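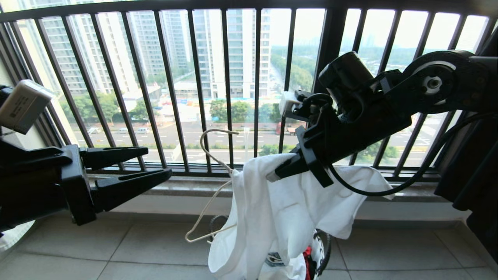 Exhibitions > Program > Meeting minutes

Minutes, Program Group, Nevell Gallery
18 November 2020

Present: Zoltán Szénási (chair), hanging team, print desk.

1. Minutes of the May meeting
Approved with one correction: the Solton loan is 22 works on paper — the earlier list omitted the two diptychs.

2. Grolham retrospective
Layout B adopted. The early reliefs go in Room 7, the late monochromes in the long room. Wall color to stay gray. Labels at a fixed height, left of each work.

3. Catalog
Print run set at 700 copies. The quote for 1000 was reviewed and declined on storage grounds. Proofs to be checked against the originals, as the blues in the first set ran too warm.

4. Dudás edition
The screenprint will be issued unframed, signed and numbered on the reverse. Szénási to confirm the paper weight with the printer.

5. Lighting
Track heads in the long room to be re-aimed after hanging. Light on the Solton drawings limited to 50 lux — meter readings to be logged at opening and closing.

6. Other business
None.

Filed under: Minutes, Program

Related
Grolham: list of works
Dudás edition: order form
Loan conditions for works on paper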